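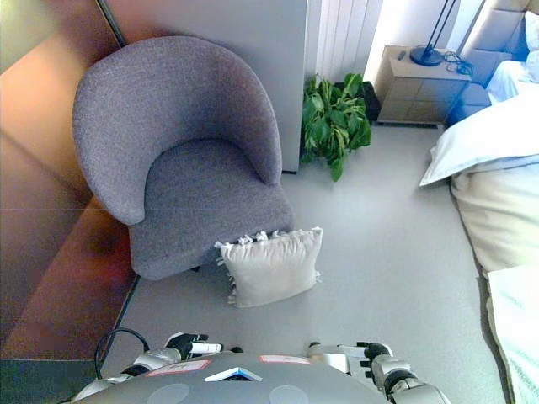 Item 1. Rating drift on the correspondence ladder

Minutes, Ulleck chess server working group, 12/02/2019. Chair: Maarja Hunt.

Players returning after long absence re-enter at their old rating. One account came back at 1890 and lost 35 points in its first week. Proposal: widen the deviation value after two idle months. Agreed. Change to go into the Geltico build.
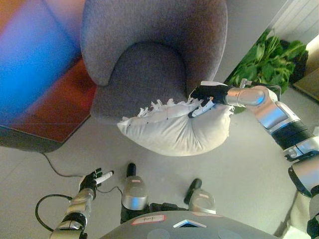 The new value will not be applied to games already in progress. Test games on the Ostik mirror to finish before the switch.

Item 2. Draw offers

Limit of 5 offers per game discussed. The present code counts a withdrawn offer as made. Pētersons patch corrects this but has not been merged. 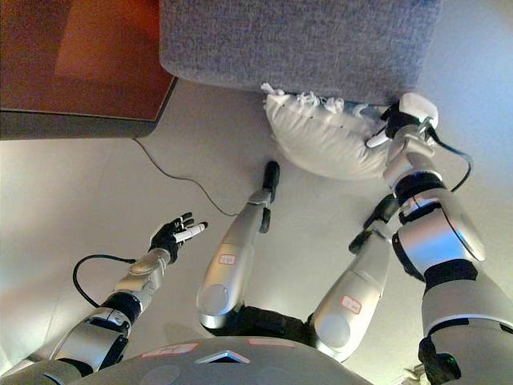 Costel Obradović objected that a fixed limit is too strict for long endgames and asked for one offer every ten moves. Deferred to the next meeting.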